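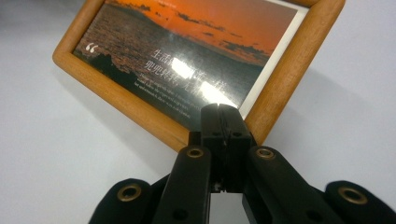
Category: Robot learning methods

Paired-gripper demonstration is a way of collecting training data for two-armed robots without using a robot. A person holds one gripper in each hand and does the task directly, while cameras record what happens. A control policy is then trained to copy the recorded motions on a pair of robot arms. The best-known write-up of the picture frame version of the task is the Woneo report, by Ingeborg Hollmann and Zhenhua Xia. Its main claim, that a policy trained this way needs little or no practice on the real machine, is disputed.

Background

Older methods had an operator steer the robot arms from a distance, which is slow and tiring. Hand-held grippers are faster because the operator moves naturally and feels some of the contact through the handles. Supporters treat this speed as settled. Critics point out that speed of collection says little about the worth of what is collected, and that few groups publish how many recordings they throw away.

The frame task

The task calls for a small wooden picture frame to be approached, clamped and set upright on a table. Frames were chosen for their rounded moldings, which give the fingers little flat surface to hold, and for their shiny fronts. Glare can cover part of a print from one viewpoint and leave it clear from another, so a policy that relies on the print to judge the angle of the frame may be misled. The Woneo report lists glare as a "minor factor" but gives no separate figures for it.

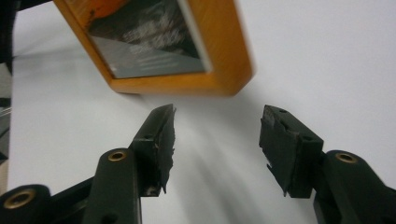

Gripper view of a tilted frame, with torn covering on both finger pads.

Pad wear has drawn more attention. Soft finger coverings fray with use, and a worn pad does not hold a smooth edge the way a fresh one does. Irina Onu, reviewing the work for the Prydderch workshop in July, asked whether early and late recordings could fairly be pooled at all. The authors replied that variety in the pads should make the policy more robust. This may be true, but they did not test it – no policy was trained on fresh pads alone.

Reported results

The report describes 500 demonstrations and 150 trials on the robot, and puts success at "around 7 in 10" without giving a full breakdown. A trial counted as a success if the frame was upright when the arms let go. How long it stayed that way was not measured. The demonstrations were gathered by two people, and the report does not say how the recordings were divided between them.

Recording setup

In the usual arrangement, the two grippers carry their own cameras and a further camera looks down over the work area. Printed markers fixed to the grippers help software work out where each one is.

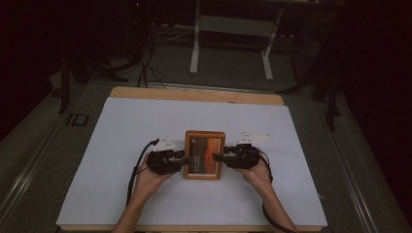

Marker tracking has its own limits. A plate that turns edge-on to the camera, or slips behind a wrist, gives a poor reading or none, and the missing stretch has to be filled in by estimate. The report says such gaps were "short" and leaves it there. Cables are another concern, as they can tug on a tool in a way that the robot will never feel.

Attempts to repeat the work

Euan Cruickshank and Lachlan Dunbar tried the method at Istico with frames of 2 sizes. They found that the policy did well on the size it had been trained on and often pushed the other over. They also noted that their table was better lit than most homes or warehouses would be. A later effort at Vinby was stopped early and never written up in full, so it is sometimes cited both for and against the method, which it cannot support in either case.

Whether the remaining failures come from the data, the pads or the robot arms is still open. The original recordings have not been released.

See also: Imitation learning; Two-handed manipulation; Marker tracking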